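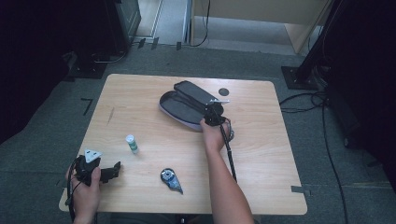 **Water-based finish on a light wood table turned rough after the second coat**

Posted by Vichien Nilsuwan, August 6, 2025

I'm refinishing a small table with a pale top and rounded corners. I stripped the old varnish with a card scraper, sanded 120, 150, 180, and wiped it down with a damp cloth between grits. The first coat of water-based polyurethane (satin) went on fine. I waited 2 hours, as the can says, then brushed on the second coat without sanding. It dried with a texture like fine grit over the whole top, worse at the corners, where I also have two small sags.

Room temperature was 25 °C with a fan running across the floor. The finish is Cumum Clear Satin, from a can I opened in February and resealed. Brush is a synthetic 2-inch.

Do I have to strip it again, or can I sand this back and keep going? I would also like to know if the rounded corners need to be handled differently. The edge profile is the same all the way around and I don't want to sand through it.

**Yaowalak Panyasiri**

You do not need to strip it. The grain raised under the first coat and you locked the raised fibers in with the second. Any water-based product will do this on bare wood. The damp cloth between grits helps, but only if the wood dries fully before the next grit, and you didn't say how long you waited.

Procedure I use:

1. Let the second coat harden overnight. If the paper loads up with gummy balls, stop and wait another day.
2. Block sand the flat with 320, dry, light pressure. Stop when the surface is evenly dull. Shiny spots are low spots and can be left for the next coat to fill.
3. Level the sags first, before the rest. A single-edge razor blade held upright and pulled toward you takes down a sag faster than paper does. Put a slight bow in the blade so the ends don't dig in.
4. On the corners, drop the block. Use a gray non-woven pad by hand, 6 strokes per corner, then look at it under a low light. The film is thinnest where a flat meets a curve.
5. Vacuum, then wipe with a barely damp microfiber cloth. No tack cloth. Some of them leave a residue that makes water-based finish crawl.
6. Brush coat three thin. Start a little in from the edge and pull outward, so the brush doesn't unload on the corner. That is where your sags came from.

Turn the fan off while brushing and for the first 15 minutes after. At 25 °C the film skins over fast enough without moving air, and then it can't level.

Also strain the finish. A can resealed in February will have dried skin around the rim, and some of your grit may be that.

**kurnamitz_shop**

Just use oil based. Never had this problem.

**sotiro_b**

Agree with Yaowalak on everything except the razor blade. On a first attempt I would let the sags cure for a few days and take them down with 320 wrapped on a hard block. A blade corner will leave a scratch that telegraphs through satin.

One question for the original poster: was the old varnish completely off at the corners? If a patch was left there, the new coat sits on it differently and you can get a visible ring. Wipe the corner with mineral spirits and look from the side. Old varnish stays glossy.

**Vichien Nilsuwan**

The corners were bare, I checked with mineral spirits before the first coat. The wait between grits was probably too short. I strained the can through a paper cone and there was a fair amount of skin in it. Will sand tomorrow and leave the fan off.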